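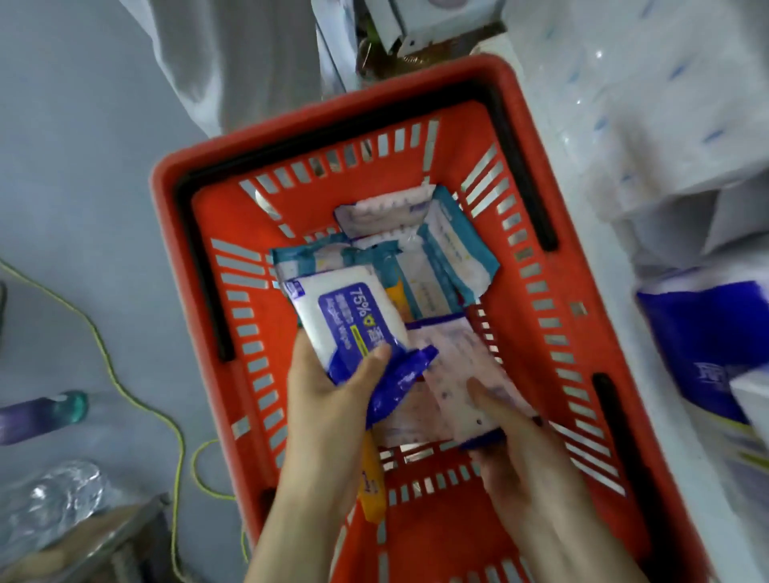

Nyanda Basket Packing Collection

Data card, version 10

Summary

The Nyanda Basket Packing Collection documents the handling of soft packaged household goods during ordinary shopping. It covers the selection of items from store shelves, their placement in a hand basket, and their rearrangement as the basket fills. The collection is maintained by Bendow and is intended for the study of everyday packing habits.

Contents

The collection holds 400 sessions and about 2,000 still images. Each session is stored in its own folder with a plain text item list and a short record of the order in which goods were handled. Sessions vary in length and in the number of goods.

Item categories

wipes_wet: soft packs of wet wipes, with or without a resealable flap
wipes_alcohol: packs labeled as alcohol wipes; where a percentage is printed on the pack, such as 75%, it is entered in the strength field
paper_goods: tissues, paper towels, and similar products
bottles: drinks and liquid toiletries
other_soft: any flexible package that cannot be assigned with confidence

Printed text is transcribed in the original language. Chinese and English text on the same pack is entered in separate fields. Text that cannot be read in full is left blank and is not completed from knowledge of the product.

Baskets

Perforated plastic shopping baskets with two folding handles are recorded under basket_hand. The color of the body and the position of the handles (raised or folded) are noted at the start of each session. Wheeled baskets and carts are outside the scope of this release.

Annotation

Annotators at Hindico recorded three actions: place, move, and remove. A pack that is touched or pressed without changing position is recorded as contact only. Goods lying beneath others are listed when any part of them remains visible – a colored edge or strip is sufficient, but such items are assigned to other_soft unless the category is clear.

A second annotator reviewed 80 sessions. Differences were settled by discussion, and the earlier labels were retained in the notes column.

Known limitations

Soft packs overlap and change shape, and small items may be missed at the bottom of a full pile. Wet wipes are represented more heavily than paper goods. Prices and shelf locations are not included.

Access

Requests for access and corrections to the item lists should be submitted through the Rutix data portal. Corrections should state the session folder and the line concerned. Accepted changes are published in January with the next version.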